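Cavberg Household Forum > Textiles and Laundry > Wipe-clean cloth, creases will not relax

tarn_weft
Posted 29 May 2023
I have a coated tablecloth from Louro, article 686, folded in its packet since October. It has been on the table for nine days and the fold lines are still raised. The label gives no ironing symbol. Weights along the hem did nothing I could measure. The coating is on one side, the back is a plain weave. Is there a safe way to apply heat, or do I wait?

plain_hem
Reply 1
Check what the coating is before you do anything. PVC softens at a fairly low temperature and will take a new shape if you let it cool flat. Acrylic on cotton behaves more like ordinary cotton and can usually be ironed from the back on low. Polyurethane is between the two and marks easily. If the cloth feels rubbery and smells faintly of shower curtain, assume PVC and keep the iron away from it.

58picks
Reply 2
Disagree on the iron. I have pressed PVC from the back through a dry towel, lowest setting, no steam, four seconds per spot. No damage. A hair dryer heats unevenly and you end up with ripples next to the crease you were trying to remove.

A grid print makes the problem look worse than it is. The eye follows the lines and picks up any bend in them. Mine is pale mint green with thin white lines, and the folds are soft, but the grid gives them away.
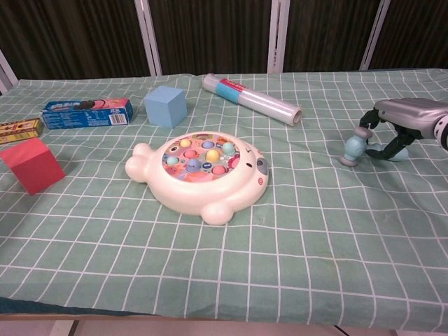 plain_hem
Reply 3
Four seconds on your iron is no guide to anyone else's. The low setting on my old Drusuvance runs far hotter than the one on its replacement. Test a corner of the hem first. I agree about the grid. A small all-over pattern hides more.

tarn_weft
Reply 4
The seller says acrylic on cotton, 176 grams per square meter. So iron from the back?

58picks
Reply 5
Yes. Low, dry, towel between. Leave it flat until cool.

zerkangate_701
Reply 6
I would skip heat altogether. Roll it around a cardboard tube, coated side out, for two nights. It works on every type and costs nothing. Store it on the tube afterward.

58picks
Reply 7
A tube handles the general curl. It has never removed a sharp packet fold for me.

tarn_weft
Reply 8
Tested the hem corner from the back through a towel. The crease is down to a faint line, no change in gloss. Doing the rest tonight, then the tube for storage.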